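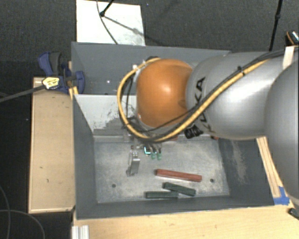
**À qui s'adresse le kit de tri en bac Pluvum ?**

Aux clubs de robotique, aux équipes de concours et aux classes de lycée technique ou d'IUT qui disposent déjà d'un bras industriel et veulent travailler la prise d'objets dans un bac, sans concevoir tout le poste de travail.

# Kit de tri en bac Pluvum - version club

Réf. PLV-376

Le kit regroupe les éléments passifs et le logiciel d'exercice nécessaires à une séance de préhension d'objets simples. Il ne comprend ni bras, ni contrôleur, ni caméra. L'établissement reste responsable de l'intégration et de l'analyse des risques de sa cellule.

Il sert de support à l'épreuve « Vrac » du concours inter-clubs Hanrahan, dont la phase régionale se tient en mai. Le règlement de l'épreuve est fourni sur demande et prévaut sur la présente page en cas de différence.

## Contenu de la livraison

- Un bac métallique peint avec séparation intérieure
- Un jeu de blocs de couleur, longueurs mélangées
- Un jeu de doigts de rechange, bruts, à percer selon la pince utilisée
- Deux gabarits de positionnement du bac
- Une licence établissement du logiciel Drilelik
- Un livret enseignant et un livret élève, en français

Les serre-joints, le plateau de table et la visserie de la pince ne sont pas fournis.

## Caractéristiques

| Élément | Valeur |
|---|---|
| Masse d'un bloc (le plus long) | 221 g |
| Épaisseur des blocs | 30 mm |
| Finition des blocs | peinture mate, rouge ou vert |
| Fixation du bac | par serrage du bord |
| Format des journaux | CSV |
| Système requis | Linux ou Windows, 64 bits |

La peinture des blocs s'use au contact des doigts métalliques. L'usure ne gêne pas la prise, mais elle modifie la réponse en couleur sous éclairage rasant. Prévoir un nouvel étalonnage en début de trimestre.

## Mise en place

1. Poser le bac sur un plan rigide. Vérifier l'absence de jeu en appuyant sur chaque coin.
2. Serrer au moins un bord du bac. Le corps du serre-joint doit rester hors de l'enveloppe de travail du poignet.
3. Relever la position de trois points du bord supérieur et les saisir dans Drilelik, onglet « Repère bac ».
4. Déclarer les parois et la séparation comme zones interdites.
5. Faire un cycle à vide à vitesse réduite, bac sans blocs, main sur l'arrêt d'urgence.

Le point 4 est celui que les équipes oublient le plus souvent. La séparation est moins visible que les parois dans la plupart des modèles 3D, et une approche calculée depuis le compartiment arrière peut la traverser.

Passage des câbles : laisser une boucle libre à hauteur du poignet et attacher le faisceau sur le segment précédent. Une boucle trop courte tire sur les connecteurs en fin de rotation - une boucle trop longue descend dans le bac et accroche les blocs. Tester les deux orientations extrêmes du dernier axe avant de serrer définitivement les colliers.

## Exercices fournis

**E1 - Prise isolée.** Un seul bloc, orientation libre. L'élève programme l'approche, la fermeture et le dégagement vertical.

**E2 - Blocs voisins.** Plusieurs blocs proches ou en contact. Il faut choisir l'ordre de prise et l'angle des doigts. C'est l'exercice retenu pour les qualifications Hanrahan.

**E3 - Bloc contre paroi.** Les doigts n'ont pas la place de passer des deux côtés. Solutions admises : prise en bout, ou déplacement préalable du bloc vers le centre.

**E4 - Tri par couleur.** Transfert d'un compartiment à l'autre, une couleur par passage. Nécessite une caméra.

Chaque exercice produit un journal horodaté : consigne, position atteinte, état de la pince, résultat déclaré par l'opérateur. Les journaux de plusieurs groupes peuvent être fusionnés pour un compte rendu de classe. Compter quelque 2 heures pour E1 avec un groupe débutant, mise en place non comprise.

## Compatibilité

Drilelik échange des positions cartésiennes avec le contrôleur par liaison réseau. L'interface est à écrire par l'équipe ou à reprendre de la bibliothèque Jamex, distribuée séparément. La bibliothèque ne gère pas les fonctions de sécurité, qui restent du ressort du contrôleur.

Pinces : deux doigts parallèles, course supérieure à l'épaisseur d'un bloc. Les pinces à vide conviennent pour E1, pas pour E3. Les embouts souples sont autorisés à condition d'être remplaçables sans démontage de la pince.

## Retour d'utilisation

Morag Mackay encadre un club de lycéens qui emploie le kit le lundi, après les cours :

> « Nous avons gardé E2 pendant presque tout le premier trimestre. Les élèves écrivent une approche verticale correcte assez vite, puis ils perdent des séances sur l'orientation du poignet. Je conseille de leur faire dessiner les doigts à l'échelle sur papier avant de toucher au code. Le livret élève mériterait une page là-dessus. »

La page en question a été ajoutée à l'édition actuelle du livret.

## Pièces détachées

Blocs à l'unité, doigts bruts par paire et gabarits sont disponibles séparément. Le bac seul n'est pas vendu hors kit. Les commandes d'établissement se font sur devis - indiquer le modèle du bras, le type de pince et la référence PLV-376.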